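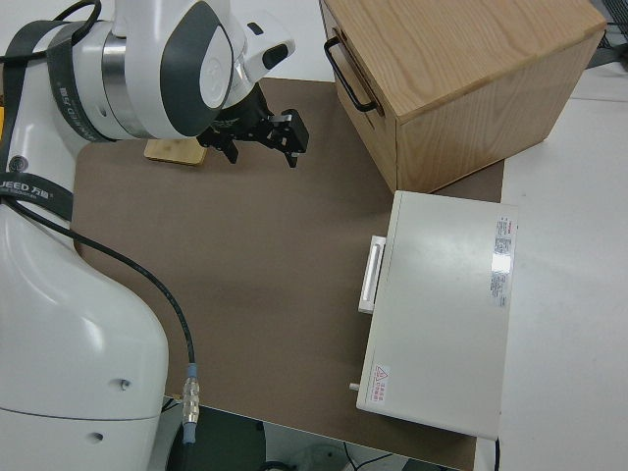 I have been meaning for months to say something in favor of the mat, and since the evenings are getting longer and my own table is finally clear, I will say it now. I mean the plain flat work mat, the kind you put down before you start a job and shake out when you're done. I think every home with a table in it should have one, and I think most of us who do have one fold it away far too often.

My mother's kitchen had an oilcloth that came out for messy things, and we children understood that once the oilcloth was down you could glue, peel, pot up seedlings or take a clock to pieces and nobody would scold you. I bought my own mat years later from a little hardware shop in Tidholm, along with a tin of Balaskas wax that I still haven't finished. It's brown, and I chose brown on purpose (my sister calls it the color of old gravy, and she isn't wrong). A brown mat forgives tea. It forgives shoe polish. A screw or a white button shows up on it nicely, too, which you can't say for my speckled countertop, where I once lost an earring back for most of August.

What I love best is that it gives a job an edge. When I sort the drawer by the back door, everything that comes out of the drawer goes on the mat, and when the mat is full I stop pulling things out and start deciding. Without it I spread. I have been known to spread across the table, two chairs and the top of the bread box, and then it's dinnertime and somebody has to eat next to the picture hooks.

People tell me a mat is one more thing to store, and I do understand, my last apartment had one closet and the vacuum lived in it. But mine stays out. I keep a small wooden cabinet within reach of it, nothing grand, with the scissors, the tape and the good pencils inside, and I would sooner give up my armchair than move that cabinet to the other side of the room. If you have to walk to get the scissors, you will use a butter knife, and then you will need a new butter knife.

You don't have to spend much, either. Mirby makes a nice thick one for 43 dollars, and I gave one to my nephew, but I have also used an old desk pad and the back of a roll of shelf liner and been perfectly happy with both. Get one that lies flat. Wipe it with a damp cloth, let it dry before you roll anything up in it, and please don't iron on it, as I did once, to my sorrow.

Mine has been down since breakfast today. I have six napkin rings to glue and a lamp to look at, and I expect it will still be down tomorrow.

Gumside Home Pages | Contact | All essays copyright their authors | Back to top

We use cookies to remember your reading preferences. Accept | Manage settings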